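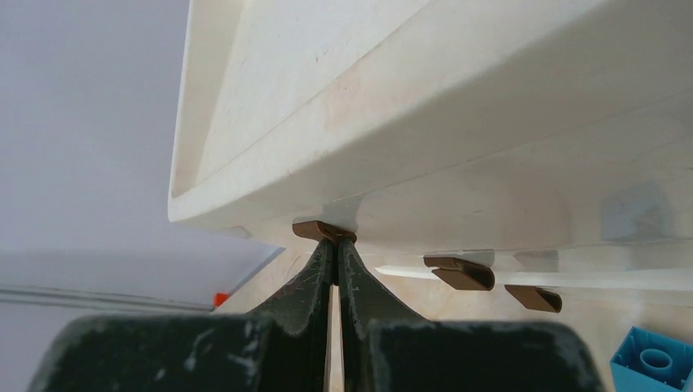

Ravedstead season 2 finale - was that really Ilse at the ferry??

marshlight_42
Jun 17, 2020
OK just finished and I need to talk. So the whole episode we're told Ilse is on the boat. Voicemail, the ticket stub, her brother crying on the dock. Then last shot, woman in the green coat walks OFF the ferry in October and the camera never shows her face. That is not Ilse. Screen rewound it like six times. It's the sister. Has to be.

tuominen_fan
It's Ilse. She limps. Left leg, same as after the quarry episode. Come on.

marshlight_42
Everyone in that town limps by now lol. The brother limps. The priest limped for two episodes and then they forgot.

dorrie_k
The priest thing was a continuity error, they admitted it. Not a clue. Also the sister is DEAD, we saw the funeral??

marshlight_42
We saw a coffin. Closed. And who organized the funeral? Captain Fuviretti. Who has lied to every single person since the pilot. I don't trust a thing that man says, he lied about what he had for lunch.

saltpan
Late night thoughts but hear me out. The finale isn't even set the same year. Look at the calender in the harbor office when Fuviretti makes the call, it's on October. But the storm was supposed to be spring. So either they jumped ahead and didn't tell us or the ferry scene is a flashback and she's ARRIVING in Ravedstead for the first time. Which means the last shot of season 2 is the first thing that ever happened.

dorrie_k
Oh no. I hate that I like this

tuominen_fan
Doesn't work. Green coat. She buys the green coat in episode 4, with the money from the safe. The 4000. There's a whole scene with the shop lady.

saltpan
She buys A green coat. The shop lady says "another one?" Go back and watch. Everybody thought it was a joke about her taste. 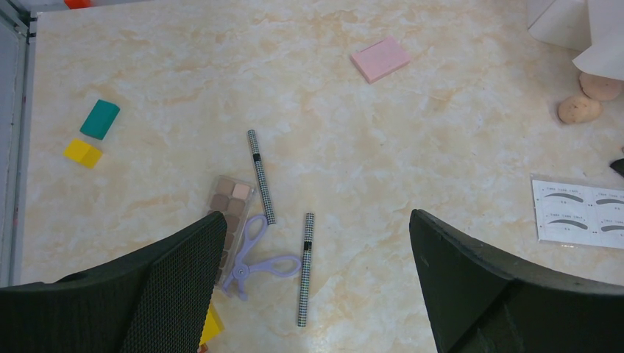 And the shop lady is the only one in the show who knew her from before. She's got maybe three lines total and every one of them is weird if you think about it. "You used to take it shorter in the sleeve." Used to when? Ilse supposedly had been in town a week.

tuominen_fan
ok the sleeve line is weird I'll give you that

harborview489
Can I be the grump. I think you are all doing the writers' homework for them. This show has done the same trick two years running - hide the face, cut to black, let the forums fill it in. Season 1 was the hand on the window. Took them five episodes to tell us whose hand and it was the plumber. THE PLUMBER. Why would this be any better

dorrie_k
The plumber reveal was great, fight me

harborview489
It was a man fixing a pipe. I waited all winter for a man fixing a pipe.

marshlight_42
But the pipe is how they find the letters! It paid off. Slowly but it did.

harborview489
Slowly is doing a lot of work in that sentence

quietpier
New here, hi. Did anyone else notice the ferry has a different name in the last scene? All season it's the Tuominen, same as the old hotel. On the last shot I'm pretty sure the lettering is shorter. My roommate says Flivo. Can't get a clear pause on it, my stream goes to mush whenever it's dark, and it is always dark.

saltpan
FLIVO. That's the boat in the bedtime story. The one the mother tells in ep 2, that sank before the kids were born. I am not okay

tuominen_fan
Could also be they rented a different ferry that week.

saltpan
Please don't do this to me

dorrie_k
No I checked on the bigger TV and it's Flivo, or at least it starts with an F. So flashback theory is looking good. Except then who is the woman?? If the Flivo sank before Ilse was born it can't be Ilse. Or the sister.

marshlight_42
The mother. It's the MOTHER. She has the limp first! She's got the cane in the photo on the stairs! Typing too fast sorry

tuominen_fan
...

tuominen_fan
Ok. I don't like it but ok. I'd still put money on Ilse though. They paid for that actress, they're not ending the season on someone else's back.

harborview489
See you all next year when it's the plumber's aunt.

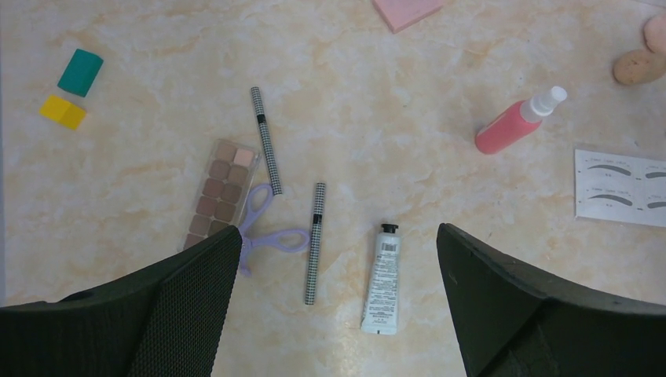 Palette, lavender scissors and the rest of the makeup stuff on the table

quietpier
Is there a rewatch thread? Want to start over from the pilot with the mother idea in mind, see if it holds.

dorrie_k
Theresia Wallner runs one on the other board, goes two episodes a night. She's strict about spoilers tho so don't go in yelling about the Flivo. Shigeru Oshima posts the episode notes after, they're good, he catches all the background stuff.

quietpier
Thanks! Starting tonight I think

saltpan
Watch the stairs photo in the pilot. It's there for like a second, behind the brother. Then come back and tell me what coat she's wearing.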